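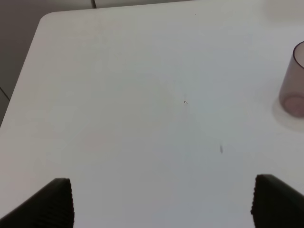

Slow hands make better recordings than clever software does, according to Châu Tiêu, and the first results from the Falstead trial give that view some support. The workshop has finished its opening round of hand-guided and remotely controlled demonstrations, in which a person moves a two-fingered arm through a table task and the arm's joint positions, finger opening and wrist view are stored together for training.

The round produced 2586 recorded attempts. They cover picking up a cup, moving it to another part of the table, setting it upright and letting go. A wrist view such as the one at the top of this page, with a translucent cup at the right and both ribbed fingertips in sight, is stored alongside the joint readings at each time step.

Two methods were used. In the first, the operator holds the arm behind the wrist and pushes it through the motion with the motors set to carry only the arm's own weight. In the second, the operator sits at a separate bench and drives the arm through Paren, a control program written at Falstead, using a smaller copy of the arm as the input. Finger opening is set by a lever on the copy.

Hand guiding was quicker to learn. New operators gave usable recordings within 13 attempts on average, against 50 for remote control. The drawback is that the operator's forearm often enters the wrist view, and those recordings have to be trimmed or dropped when the hand covers the cup. The pushing also leaves a slight sideways wobble in the joint data, most obvious in the last part of the approach.

Remote control gave cleaner data but slower work. Operators tended to stop above the cup and correct the wrist angle in several small steps, and the trained controller copied the stops. Falstead now asks for one continuous approach. If the operator has to pause for longer than two seconds, the attempt is marked and kept in a separate set.

Translucent cups remain the harder case. Their walls give little contrast against a white table, and the early controller closed its fingers short of the rim more often than with solid-coloured cups. The team tried adding a patterned mat and then took it away again — scores rose with the mat in place but fell back as soon as the arm was moved to a plain surface. The present recordings are all made on the plain table, with the cup's starting point changed between attempts, including positions near the side of the wrist view.

Uyên Đinh, writing in the trial notes, argues that the starting position of the fingers matters as much as that of the cup. In the first weeks almost every attempt began with the gripper open and directly facing the target. The controller did well from there and poorly from anywhere else. Attempts now begin with the gripper wide open but offset, so that the operator must bring the arm across before reaching down.

A second site at Poncombe will repeat the work using the same arm and the same version of Paren. Its operators have not seen the Falstead recordings and will be given only the written task sheet, a deliberate choice meant to show how far the results depend on one group's habits. Poncombe will record by remote control alone.

Checking is done with Quan, an in-house tool that replays the joint data against the wrist view and flags any attempt where the two drift apart. The limit is set at 5 frames. Attempts over the limit are not repaired, as earlier efforts to shift the timing by hand caused faults at the moment the fingers close.

Falstead expects to release the task sheet and a small part of the recordings in March. The joint data will be supplied as plain tables, with the wrist views in a separate folder and matched by time step. Recordings with a marked pause will be left out of the first release.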